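About Skiltholm

Skiltholm is a cooking school for people who have been told, kindly or otherwise, that they should take a class. We teach ordinary food to ordinary adults in the evenings, plus a long session on Saturday for those who enjoy standing up.

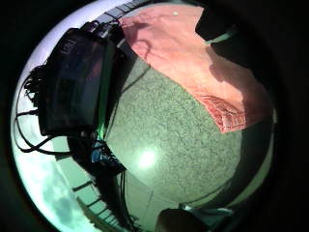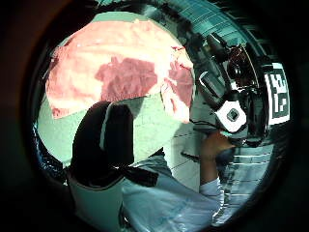
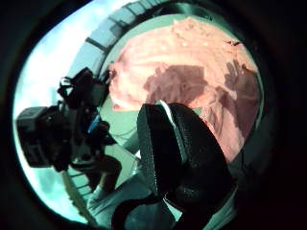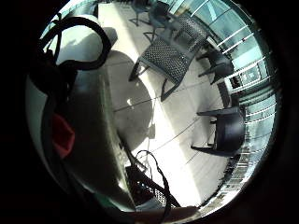 How we started

Shireen Dlamini opened the school above a shoe repair shop on Mtshali Street after a career in insurance, where she learned a great deal about kitchen fires. The first course had 3 students, one of whom thought it was Spanish. He stayed for the whole term and now makes a very decent gravy.

We moved to Iscombe Road when the shoe repair people asked, for the second time, what we were doing with all those onions. The new place has better drains, a proper pantry and a landlord who accepts soup.

What we teach

Our main course is called Valiveo. Shireen made the word up on a train and has declined to discuss it since. It covers knives, stock, roasting, eggs, bread and the large cuts of meat that people buy on sale and then hide in the freezer. You will learn how to salt a thing early enough to matter. You will also learn to read a recipe all the way to the end before starting, a skill we place well above anything involving foam.

We don't teach sugar work, and we don't do team-building. A company once asked us to have its sales department compete over risotto. We suggested bowling.

Who comes

New parents, recent divorcees, graduate students, a retired judge. Most arrive able to make one dish, usually chili, and hold firm opinions about it. Bring them along. We'll probably borrow the good ones.

Class size and cost

Evening classes take up to 30 people across two rooms. A single class is $100 and the Saturday session is $138, lunch included, though you will be the one cooking it.

We close for all of August. The ovens need the rest, and so does Shireen.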